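Ticket 71 - Bag pick-up, living room task
Site: Brinddale test flat
Opened by: Songül Ateş
Assigned to: Melur Majimbun
Priority: medium
Status: open, waiting on retest

Reported problem

The tidy-up routine is meant to collect thin plastic bags from the floor and put them in the bin by the door. Hard items (cups, remote controls, toy bricks) are collected without much trouble. Bags are not. Over 40 attempts on software build 46 the log shows a high share of runs ending in "object lost" or "grasp uncertain". The same routine passed on the bare floor at Lockyer, so the client is asking whether it can be called ready for homes with rugs.

Steps to reproduce

Place a light carrier bag on the rug near the sofa. Start the routine from the hall. Wait for the first grasp, then read the finger gap and the grip status in the log.

Comment - Melur Majimbun

Went through the logs first. The finger gap with a bag held is almost the same as the gap with nothing held. The film is too thin for the gap check to tell the two apart, so the arm is sent back to look again while it is still holding the bag. In other runs the check passes and there is nothing between the fingers.

I also compared the wrist camera view with the grip status. On the run below the status was "grasp uncertain".

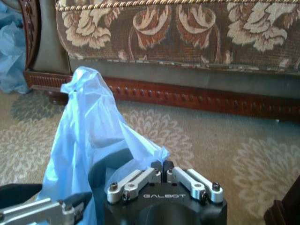

Wrist view, sofa side. Blue bag between the fingertips, second bag on the floor at far left.

The bag is clearly pinched, by a small part of the film only. Two things follow. The gap check should not be the only test for soft items. And the detector, which finds the outline of a bag well enough on plain flooring, has to cope with see-through film over a pale flowered rug. In the log for this run the outline changes shape between one reading and the next.

Change made: for anything labelled "bag", grip status now comes from the wrist view as well as the gap. If the two disagree, the arm lifts slowly and checks again before letting go.

Comment - Songül Ateş, 31 March 2021

Change loaded here. Please leave the Dorkia settings alone until we have a full set of runs on the rug. I would also like the number of retries capped at 2. At present it will go on trying until someone stops it, and a person would have cleared the whole room by then.

Comment - Melur Majimbun

Cap set. Bin drop not looked at yet - film clinging to the fingertips is a separate fault and should have its own ticket.

Reply to Jerness for now: hard items on rugs, yes. Bags on rugs, not yet. Next review in July.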